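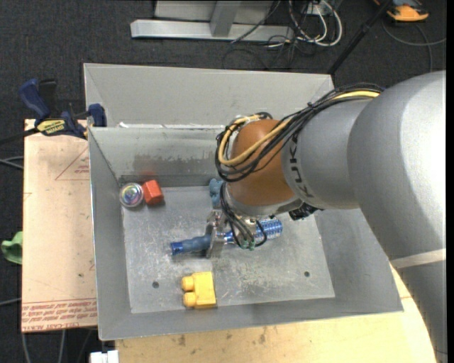
A student last January asked why we bother with bins at all when a drawer holds more, and it's a great question to start on!

Handout 2: Bins and Hand Tools

A drawer hides things. An open bin with sloping walls lets you see a tool and get your fingers under it. Scuffs and scratches on the bottom are fine, so please don't repaint!

For next time: read the Flollislow notes to page 17, then sort your own tools at home, up to 200 pieces. Long-handled ones go in first, lying flat.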